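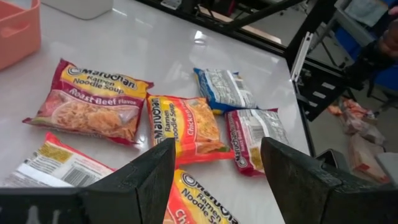 Maruchan ramen packets on a white table, roast beef flavor at upper left.

Tolteo golf stream drops out on the TV app but plays fine on a laptop
Posted August 6, 2021

I have the Tolteo sports package for the Thorlacius team match play. On the laptop the stream holds for the full round. On the TV app it stops after 37 minutes and shows error 900, then returns me to the schedule page. Both devices are on the same wireless network. I have signed out and back in, and reinstalled the app. Is there a setting that fixes this, or is it a fault on their side?
– fringe_lie

Restart the router. Worked for me in February with a different error.
– Umer

Error 900 on Tolteo is a session error, so signal strength is probably not the cause. The TV app requests a new playback token partway through a long event. If the TV clock is wrong, the request is rejected and the stream closes. Try the following in order.

Set the TV clock to automatic and confirm the time zone. Then open Account, Devices, and remove every entry you no longer use. The package allows 2 streams, and an old phone can hold a slot long after you stop watching on it. Restart the TV at the wall – standby does not clear the app's memory. 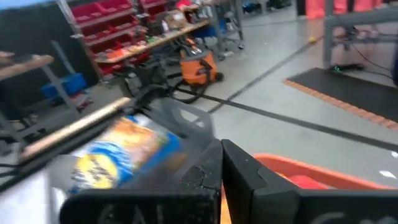
The app version matters as well. Anything below 31 handles the token badly on live events, although replays are not affected. Check it under Help, About before you reinstall again, as some TV stores still serve the old build. Test on a full replay first and then on a live round, with a bag of chips like the blue one in the photo if you intend to sit through all eighteen holes. If the live round still fails on version 31, send Tolteo the device ID and the time of the drop.
– Hultorska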